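Visit report: Zaston open lab, Clotville, February 2024

Pilar Arancibia's group at Zaston spends most of its bench time on kitchen cleanup, and cleanup was the part of the tour I had come for.
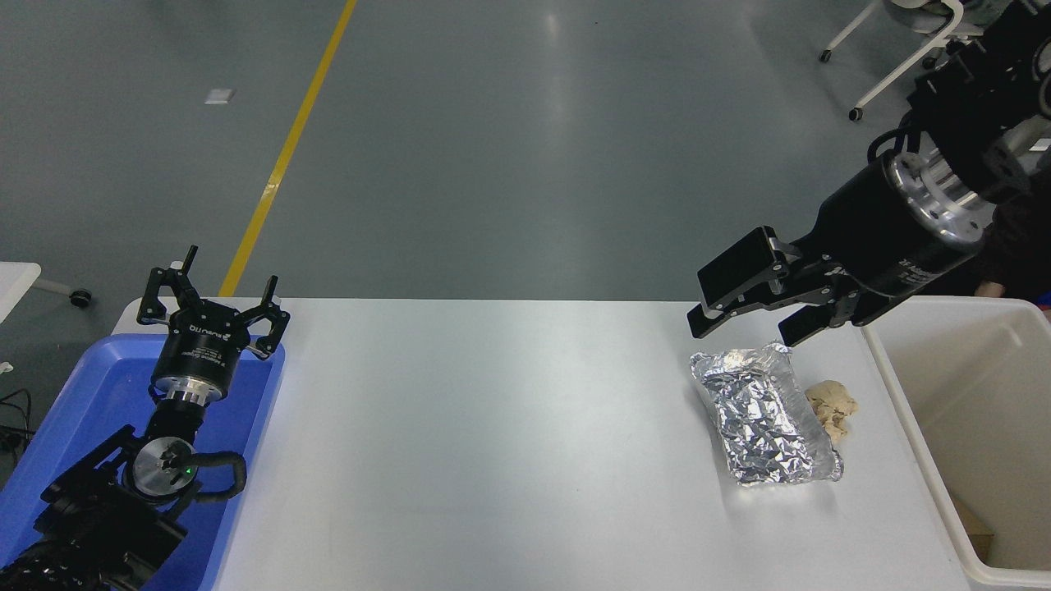
Soft and wrinkled items remain the hard case. Arancibia put the grasp success rate on foil and food wrap at 28 percent last fall, over 930 logged attempts, against far better numbers for cups and boxes. Foil changes shape once a finger touches it, so the planned grip is out of date before it closes.

Siu-fong Lai, who runs the Gusari software side, gave cycle times. Clearing 6 items takes 20 minutes with a person standing by to stop the arms. A dishwasher load has not been tried.

My view for the shop floor: sorting rigid parts into bins, yes. Wiping down and throwing out scraps, no. The next open lab is in April.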